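Urkenstead bench notebook, June
Page 62

Started the morning meaning to run bowls and ended it rewriting the house rules for running bowls. The old rules were one sheet taped inside the cupboard door, last revised when we still had the other arm, and item 3 referred to a switch that lives in a box somewhere at Ninimholm.

Green cloth on, bowls spread out, nesting task.

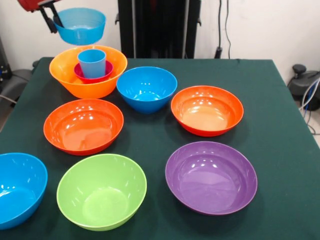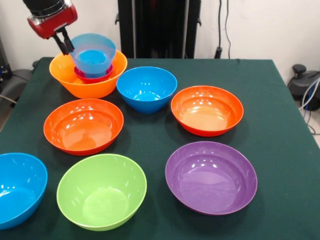 Anyway, the rules. Visamier want our practice written down before they'll accept any more episodes from us, and "we all sort of know" was apparently not a format they could import. Fair enough. Draft as it stands:

Start state. Spread the bowls so there's cloth between neighbours. If two rims touch at the start, reset. Arguing that they are only touching a little is not a reset.

Colour names. Agree on them before the session and write them on the sheet. We lost most of an hour last month to whether something was red or orange, with two perfectly good labels files that disagreed with each other and both authors sure of their ground. Where there are two of a colour, say which by position, from the operator's side of the table. Not "the other one".

Releases. The gripper opens when the piece is supported, and "supported" means you'd be content to walk away from it. No dropping from height because it's nearly lunch. Plastic bounces, and a bounce at the end of an otherwise decent episode gets it marked as a fail. I've been overruled on this before and would like it noted that I was right.

Hands. No hands over the table while the arm is enabled. This includes straightening the cloth. It includes straightening the cloth quickly. Stop, wait for the arm to settle, call it, then reach. Whoever reaches also calls clear.

Speed. Stays at the session setting from first episode to last. If you change it, that's a new session with a new sheet. The Yip controller will let you nudge it mid-run without leaving any trace in the log, which I consider a character flaw in a controller.

Fails. Keep them. Label them as fails, with a word or two on why. Visamier asked for this and I was surprised to find I agreed. A folder with no failures in it makes me wonder who's been tidying.

Breaks. 10 minutes off after each block, away from the bench. The labels go off before the operator notices they're going off, and I include myself, on the evidence of my own handwriting further up this notebook.

Still open:

Whether a nudge to a neighbouring bowl counts as a fail if the target ends up where it should. I say note it and pass it. The opposing view is that a nudge is a collision with good manners. Needs settling before the next block, preferably by somebody with less invested.

Whether cloth wrinkles need a limit. Tried to write one and got as far as "reasonably flat", then crossed it out, then put it back.

Where the sheet goes. Not inside the cupboard door.

To do: type this up, send to Visamier, take the old sheet down. Ask Ninimholm if they want their switch back or if we're meant to be sending someone for it.

4.10 pm. Old sheet is down. It took some of the cupboard paint with it.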